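Lifting a footbridge over the Rullden: a site engineer on cranes, river levels and a very long night

The new footbridge at Skaloleck went in on a Sunday in August, a little before dawn, and the engineer who ran the lift for the contractor Wunow still gets excited talking about it. We met in the canteen on the east bank, where the windows look straight out over the water, and she had barely sat down before she was drawing crane positions on a napkin.

"People see the span going across and think that's the job," she says. "That bit took less than a morning! The ground under the crane took us the whole spring."

The east bank is old fill, brick rubble mostly, with pockets of soft silt where a boatyard slipway used to run. The crane needed a platform that wouldn't settle with 325 tonnes bearing on it, so the team dug out the worst of the silt and brought in crushed stone, laid in thin layers and rolled between each one. She was out there with the roller most evenings.

"I love that kind of work, I really do. You roll it, you test it, you roll it again, and one day the numbers come back and they're beautiful." 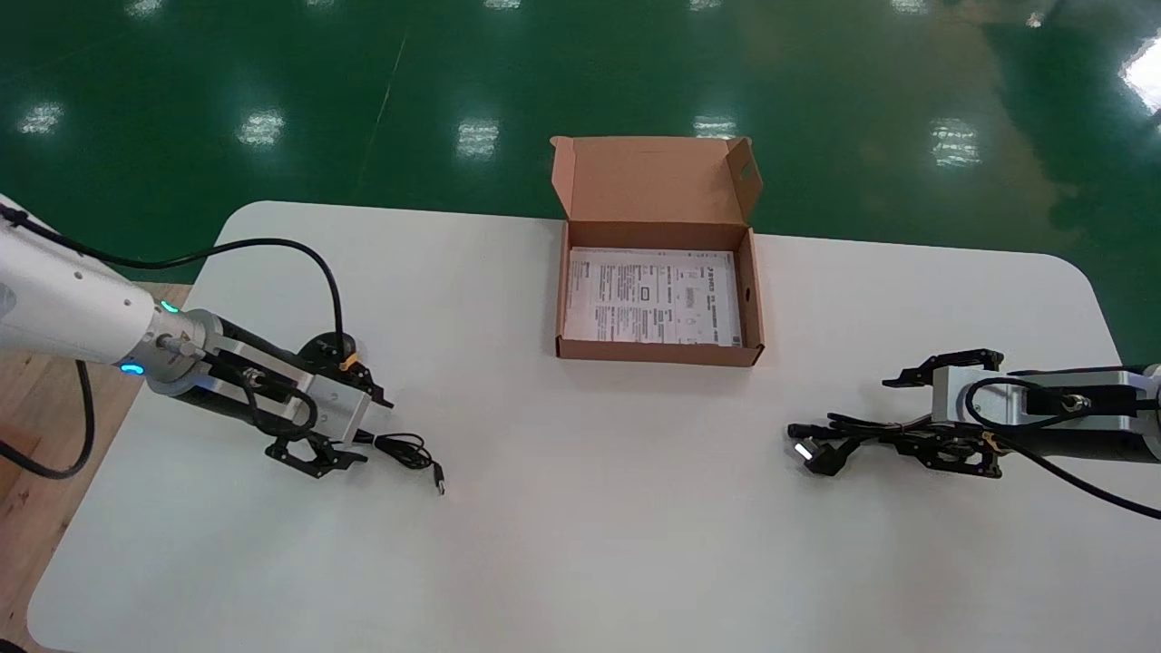
The span was built in two halves at a yard in Tan, downriver, and welded together on the quay before it was loaded. Wunow had first planned to bring it by road, but the last bend before the river was too tight for a load that long, and the parish wall on the inside of it wasn't going anywhere. The barge was her suggestion. She says it lightly, but she's clearly pleased about it.

"I'd been staring at that bend for weeks, and then I went for a walk along the towpath and there was the river, completely empty, going exactly where we wanted to go."

Going by water brought its own headaches. The Rullden is shallow below the weir and the barge could only pass when the level was up, which left a short window each day. The road bridge upstream from the yard was no trouble, but the old rail bridge was, and the crew took on ballast water to sit lower going under it, then pumped it out again on the other side (all of this in the dark, with a radio that kept cutting out).

"We had a hand's width of steel to spare at the top. I was lying on the deck with a flashlight looking up at the rivets. Best night of my working life." 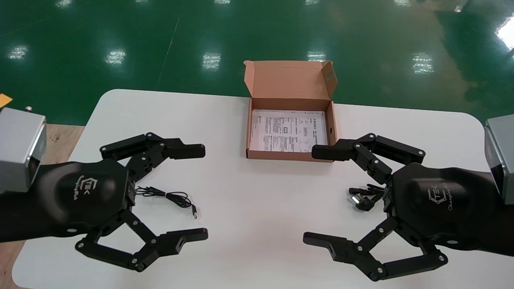

On the table.

She came to bridges sideways, after a few years designing drainage for housing estates, and she's generous about what that taught her. Water gets into everything, she says, and a bridge is one more thing it would like to get into. The Skaloleck deck has a slight fall to one side and a drip edge along its full length, and she spent longer arguing for that drip edge than for anything else on the drawings.

"It's a strip of bent steel. It costs next to nothing. And in 10 years you'll be able to look at the bearings and they'll be clean, and I'll come back and take a picture of them!"

The bridge rests on four of those bearings, two fixed and two that slide as the steel grows and shrinks with the weather. The sliding pair are on the west side, where there's room to get a jack in. The deck went down with 666 bolts, each one tightened in two passes and marked with paint after the second. She did one row herself and says her shoulders remember it. 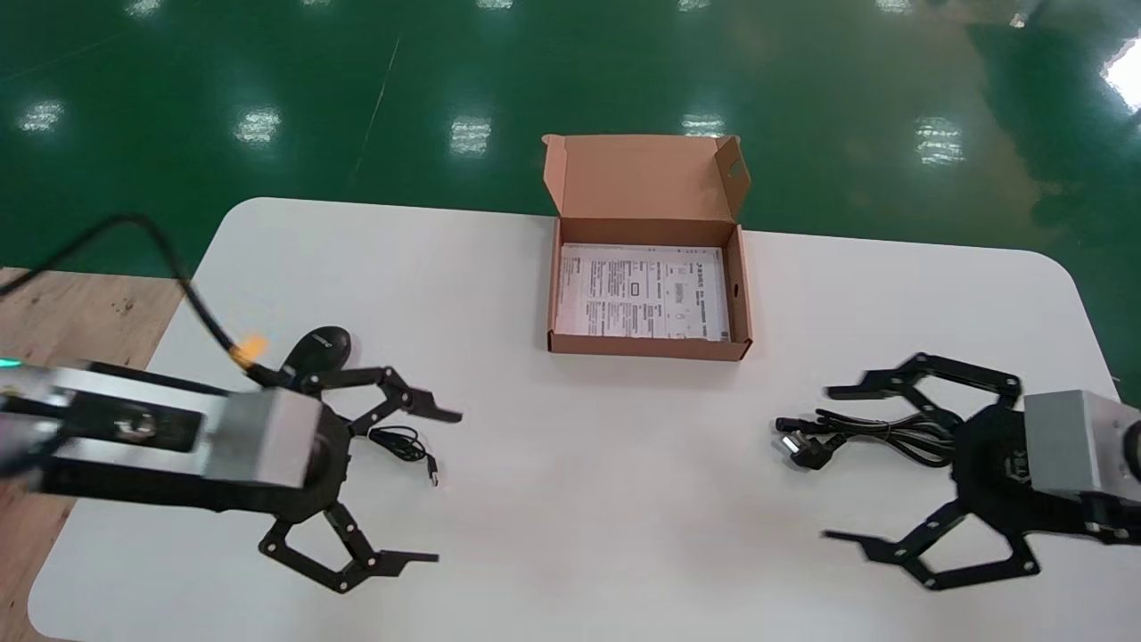

What happens next

The handrail lighting is still to come, and so is the ramp on the west bank, which has to be poured once the ground there has been drained. The town expects 2000 people a day to cross when it opens, many of them walking to the station, who at present go the long way by the road bridge.

She's moving on to a culvert job upstream, a small one, and she's every bit as keen about that. Before I left she took me down to the water to see the underside of the span, and pointed out where the two halves were joined at Tan. I couldn't see the weld at all.

"Isn't that lovely?" she said. "Those welders are so good. Come round this side, the light's better."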